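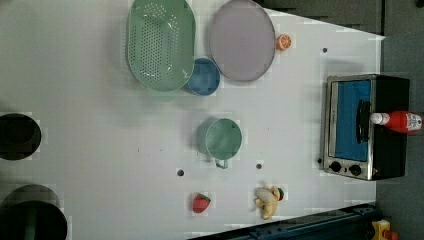 Kitchen Table Project - Gallery

Posted in: Clubs and Societies > Robotics > Student Projects

Print this page | E-mail this page

Search the gallery... Go

The Robotics Club has been working on the Kitchen Table project since September. The aim is to teach an arm to pick up ordinary kitchen things and put them where they are asked for, such as a cup beside a plate or a piece of fruit in a bowl. We meet on Friday after lessons in the old print room. This page follows one working session, with notes from the members on each part of the job. Lorne Gauthier runs the club and Ruxandra Hodoroagă looks after the software.

The table

The picture at the top of the page is the table from straight above, with the colander, the blue bowl and the lavender plate together along one side. The green cup has the middle to itself. Most of our tasks begin or end with that cup.

Toy food

The strawberry and the banana are both toys. Real fruit was tried in the first week and given up by the second. The banana is the harder of the two for our program, as the fingers have to come down across it and the curve makes it roll. The strawberry can be taken from nearly any side.

The orange half

It sits just past the plate. The Year 9 group wrote the task for this one: pick up the orange, put it on the plate, let go, move clear. They had it working in simulation before half term and then spent three meetings getting the height right on the real table.

The toaster oven

We use it as a fixed object. The arm has to know where it is and keep away from it, and later in the year we want to open the door by the black handle. It is never plugged in during club time. The red bottle lying on top is there for the "take it down and stand it up" task, which has the lowest score of anything on our list.

The cup

Handles cause arguments. One half of the club wants the arm to grip the handle, the other half wants it to grip the rim and ignore the handle altogether. Both versions are in the shared folder and both will be run at the competition practice, so please don't delete either of them.

Colander and bowl

These two are touching, and they were put like that on purpose. When things touch, the program sometimes takes them for one big object and aims for the middle. Ruxandra has rewritten that part using the Filell library and it is better with bowls than it was. The pale green of the colander against a white top is still a problem under the ceiling lights.

How a run works

Each team gets 10 tries at a task and 600 seconds to finish them. One person reads out the task, one starts the program, one writes down the result and one stands by the stop button. A try counts if the object ends up where it should be and nothing else has been knocked over. Touching the table by hand during a run ends it.

Between runs the table is set out again from a printed sheet. There are 4 layouts at the moment. Please put the sheet back in the tray, as we have lost two already.

Results so far

The log stood at 1287 tries at the end of the last meeting. All of them are in the spreadsheet, failed ones included. Bowls and plates are doing well. Bottles are not. The full table by team is pinned up next to the door.

Coming up

We are entering the Vulta Schools Challenge in the spring, in the household tasks section. Hakamham School have invited us over for a practice day beforehand - letters will go home when the date is settled. Anyone going will need a packed lunch and flat shoes.

Grewal Tools have given the club a set of hex keys and a bench vice. Thank you to them.

New members are welcome from any year. You don't need to have done any programming. Come to the print room on Friday at 3.40, or speak to Lorne Gauthier in the technology office.

Tags: robotics club, robot arm, kitchen tasks, student projects, Vulta Schools Challenge

Print this page | E-mail this page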